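Section 4. Setting Out the Counter

1. Clear the counter and place both baskets along the back edge.

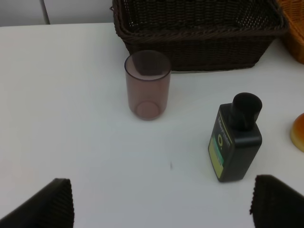
Cups are issued one per guest. Stand each cup upright, in front of the dark basket.

2. Keep the black bottle clear of food.

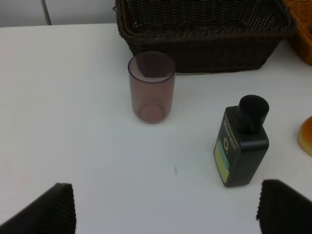 Manee Panyasiri
Facilities Supervisor, Pendton

Note: Wash fruit before it goes into a basket.

3. Wipe the surface with a damp cloth.

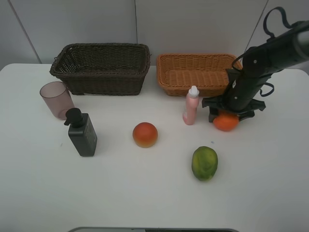 Allow it to dry fully. Caution: Do not use abrasive pads.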